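# How to clean and waterproof an old school backpack

Updated September 29, 2021

My children go through bags quickly, and for a long time I bought new ones every year. Then my neighbour Yaa Annan showed me how she washes hers by hand and treats them again against the rain. I have now done it with 18 bags, for family and for the swap table at our school, and I write down the method as I do it.

It works for nylon and polyester. Do not use it for leather, suede or waxed cotton.

## What you need

- a tub or a bathtub
- mild liquid soap, without softener
- an old toothbrush
- two towels
- a wash-in or spray-on waterproofing product (I use Skutomar spray, any similar one is fine)
- a small candle stub for the zippers

## Step 1: Empty and brush

Open all the pockets and turn the bag upside down over a newspaper. Shake it well. Crumbs like to stay in the bottom seam, so go along it with the dry toothbrush. Cut loose threads with scissors – never pull them.

If the bag has a care label, read it before you continue. Some labels allow the machine, but I still wash by hand, as the foam in the straps keeps its shape better.

## Step 2: Soak

Fill the tub with lukewarm water, not more than 30 degrees, and add one spoon of soap. Push the bag under until no more air comes out. Leave it for 34 minutes if you are like me and set the timer by the length of a radio program; half an hour is also good.

Light colours show grey marks on the base and where the back touches the jacket. Put a drop of soap directly on these marks and rub in small circles. Strong colours can bleed, so wash each bag alone the first time.
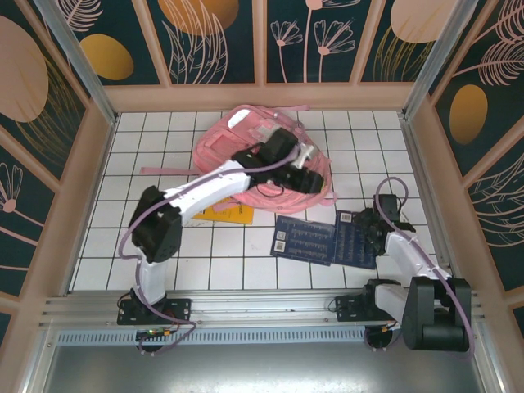 *A pink backpack on a white tiled floor.*

## Step 3: Rinse and dry

Rinse until the water stays clear. Soap which remains in the fabric will stop the waterproofing from holding. Press the bag between two towels, do not wring it, and hang it upside down with all zippers open. Keep it out of direct sun. In April mine needed two days on the balcony.

## Step 4: Treat

Spray from a distance of 18 centimetres, outdoors, and do the seams twice. After 10 minutes wipe away the drops which are still standing on the surface. Then let it rest overnight.

Rub the candle along the zipper teeth and open and close them a few times.

## Testing

Pour a little water on the top panel. It should form beads and run off. If a dark patch appears, spray that place again and wait one more night. I repeat the whole treatment every autumn, before the first long rain.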